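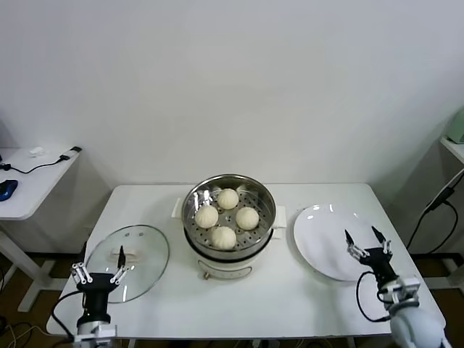
The safety manual at Wimotton, where I have spent the last 3 years writing procedures for robot cells, runs to 50 pages, and 6 of them concern signage. It tells you what color the floor tape should be. It tells you how large the letters must be on the sign that says the robot may move without warning, a sign I have always found a little defeatist. What it never mentions is lunch. Put a steamer on a table with four buns in it, the glass lid laid to one side and a plate to the other, and give the job to a pair of arms, and the manual falls silent. A steamer has a hot setting and a handle on each side, and any grandmother could write the rules for it in a minute. We have been at it since April.

The trouble is that our rules were written for machines that stay behind a fence and lift things nobody would want to eat. The Khoo checklist, which most shops our size have copied from one another until the page numbers no longer match, asks whether the workpiece has sharp edges. A bun does not. It asks for the maximum crushing force the workpiece can bear. I would like to meet the person who filled that in for dough, and I would like to know what they did with the samples.

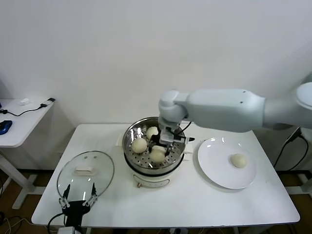 My own proposal is modest. Write down the state of the table before the program runs: where the lid goes, which side the plate is on, whether the steamer is switched on or standing cold. Say who may reach in, and when. Say what the arm does if it drops something — stop, go around, or carry on as if it hadn't noticed, the way a waiter would. Golgate puts all this on a single sheet taped to the wall, and I have seen people read it, a thing I can't say of our chapter on signage.

The usual objection is that a one-page rule leaves things out. It does. So does the long one, only it takes all afternoon to find out which things. I sent my draft upstairs and it came back with a request for a section on floor tape.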